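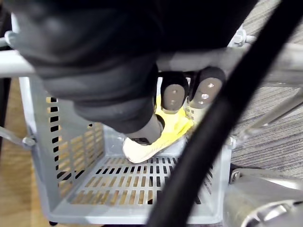
Wakana Tsuji had been on her feet since eight in the morning when we sat down to talk, and she had 13 visitors still waiting in the hallway. She runs the shopping trials at Vadlow, and the October open day is the one time of the year when people from outside can walk through the practice store and ask whatever they like.

"They ask about jobs first," she said. "Then they ask if it can pick up an egg."

Can it?

"We don't stock eggs. Ask me next year."

The practice store is a single room fitted out like the corner of a small grocery. It was put together by Riku Kudo, who worked in produce for a supermarket chain before he joined the company. He insisted on a proper display stand with tiers. The engineers had wanted everything on a flat table.

"A flat table is easy," Kudo said. "Go to any store and look at how the carrots are. They're in a heap, they're lying across each other, and the tops get tangled. If you only practice on one carrot on a table, you've practiced something that doesn't happen."

He is particular about it. The sweet potatoes go beside the tomatoes, the cucumbers share a crate with the carrots, and the long green vegetables are left in one big bundle.
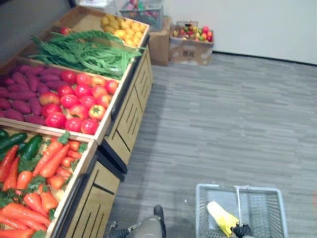 Tsuji said the baskets cause more trouble than the vegetables do. The handle moves, the weight shifts as things go in, and one arm has to manage that while the other one is reaching for something else. Her group has logged 1272 basket trials so far this year. I asked how many had gone well and she said she would rather not give a number until the report is out.

"Fewer than I wanted in spring," she said. "More than Masaru expected."

Masaru Nakajima, who looks after the hardware, was on the other side of the room and didn't argue. His own subject that day was the finger pads. The team has tried several shapes and keeps going back to a rounded one.

"People think you want the fingers to be strong," he said. "Strong is no problem. A tomato will tell you very quickly that you were strong. What I spend my time on is the pad, how it sits, how the screws hold, whether it has worn on one side. I check them every morning and again at lunch."

I asked what happens to the bruised tomatoes. "Soup," he said.

The visitors came through in small groups. One of them, Reinhold Hagedorn, owns 2 grocery stores in Hurnadar and had driven up with his store manager, Mererid Gape. He was polite but not sold.

"I have customers who can't carry a basket anymore," he said. "If a machine could go along with them and carry it, I'd be interested. Picking out the fruit, they want to do that themselves. They like to squeeze it."

Gape had a more practical concern. Her aisles are narrow, and on a Saturday she can't get a stock cart down them.

"It would need to wait its turn like everyone else," she said. "I'd want to see it do that before I let it in."

Tsuji wrote both of these down. She told me later that the remark about carrying was the most useful thing she had heard all day – her plan for the winter had been almost entirely about picking, and she now wants to give part of it to walking alongside a shopper at a slow pace.

There is money for that, up to a point. The current budget covers 300 hours in the practice store, and Kudo wants some of them for a second stand with leafy vegetables, which he considers the hardest thing in any produce section. Nakajima would like a week with no demonstrations at all so that he can take both arms apart.

"We'll see who gets what," Tsuji said, and went to fetch the next group.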